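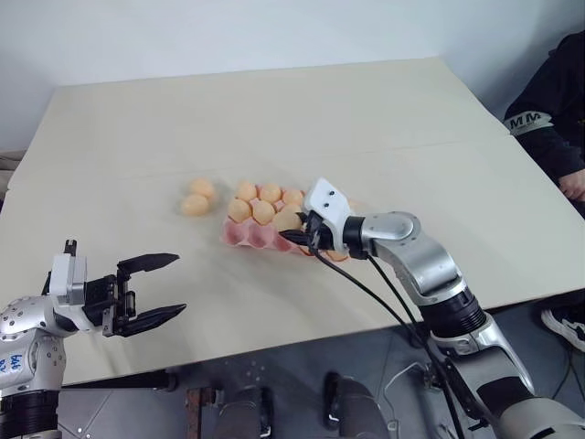
Pink tray, part filled, on the big table

Tray or box? How is everyone storing eggs these days
Posted in: Kitchen and Larder

feltska_hens
Right, settle something for me. I've gone over to one of those pink trays with the rounded cups for our eggs and I love it, but my sister says I'm daft and eggs should stay in the box they came in. We get ours from a neighbour in Inham who drops off a carrier bag with them all rolling about in it (don't start), so there is no box they came in! I was using an old salad bowl before this and the ones at the bottom were always the ones I forgot.

So, tray people, box people, bowl people, let's have it. Also do you wash them before they go in, and do you fill from the back or the front? I do the back row first and work towards me, and I'm told this is strange.

prelport_pete
Box, every time. A tray has no lid, and anything without a lid in my fridge gets a jar of chutney stood on it within the hour. I lost 4 in one go that way last April and I'm still finding bits of shell in the runner at the bottom of the drawer.

Back to front is fine though, that's how I'd do it. You don't want to be reaching over the full ones with an egg in your hand.

mabel_in_the_larder
Oh I'm a tray person too, have been for years! Mine lives on the worktop though, Pete, so the chutney never gets a look in. We don't keep eggs in the fridge at all, our kitchen is freezing from October onwards anyway (north facing, stone floor, lovely in a heatwave and miserable the rest of the time).

No washing from me. A dry brush if there's muck on, and if it's really bad I use that one the same day. My gran would have had my hide for washing eggs and putting them by. Is that pink one a hard plastic or the pulpy sort? Hard to tell.

tabrizi_kitchen
I'm going to be awkward and say wash them. Not all of them, just the ones you'd be embarrassed to hand to someone. Warm water, never cold, dry them properly on a tea towel and then eat those first. I sell a few at the gate and people do look.

mabel_in_the_larder
You and I are going to fall out, Tabrizi. Once you've washed it you've had the coating off it, and it won't keep like it would have done. I'd sooner hand somebody a slightly grubby egg with a week or two in it.

tabrizi_kitchen
They don't last a week in any house I've ever sold to! But all right, for keeping, I'll give you that one. For the gate I'm still washing.

Shaohua Meng
Can I ask about the pointy end? I was taught pointy end down, always, and I notice that hardly anybody mentions it. It takes me no longer and I've got used to checking each one as I pick it up, which is also when I find the hairline cracks. With loose eggs I set them on the table first, have a look, and only then put them in the cups.

The setting down is the bit I'd be fussiest about. Two eggs put down side by side will have a little roll and touch, and if you've let go too soon they knock. I put a folded tea towel under mine.

feltska_hens
Shaohua that is a very good point and I'm a bit ashamed I never thought of a tea towel. Mine go straight on the table top, which is smooth as anything, so yes they do wander. This is what I mean by two waiting their turn:

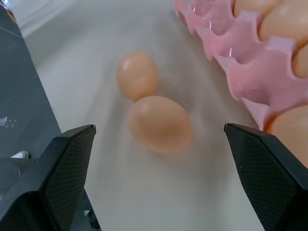

Two on the table next to the pink tray, one just behind the other

I try to keep the loose ones well in from the edge and off to one side so I'm not dragging my sleeve through them. The table's a nice pale one so you can see a speck of dirt on it from across the room, good for egg sorting, terrible for toast.

Mabel, I'd have to go and prod it, I bought it with a load of other bits and never gave it a thought. I'll report back.

prelport_pete
Those will be off that table by Tuesday. I'm with Shaohua on the tea towel. An old bath mat is even better if you've a lot to get through, the bobbly kind, they sit in it like they're in a nest.

mabel_in_the_larder
A BATH MAT. Pete. On the kitchen table.

prelport_pete
It's been washed!

quiet_bantam
Bowl person here, sorry everyone. I've got 3 bantams and a family of egg eaters so nothing is in there long enough to get forgotten. If I had a tray it would have one egg in it looking sorry for itself. I do like the colour of yours though, that orangey tan against the pink is lovely, they look like something off a cake.

On the pointy end, I've done it both ways and never noticed a scrap of difference to the eating. I think it's one of those things we do for ourselves.

Shaohua Meng
It matters more if you keep them a good while, I think. The yolk sits nicer in the middle, so you get a better looking boiled egg. For scrambling, please yourself.

tabrizi_kitchen
Agree with that. I had a batch of 30 to boil for a funeral tea and the ones I'd stored on their sides were all over the shop when I cut them. Yolk right up against the edge. They tasted fine but they looked like I'd done them in the dark.

Does anyone put the date on? I use a soft pencil, just the day number.

feltska_hens
I've just started doing that! My 22 looks like two swans having an argument but I know what it means. Pencil only, I tried a felt tip once and it went through to the white, or at least it came out a bit blue when I peeled it and I didn't fancy it after that.

My sister has now read this thread and says Pete is the only sensible person on it. I've told her about the bath mat.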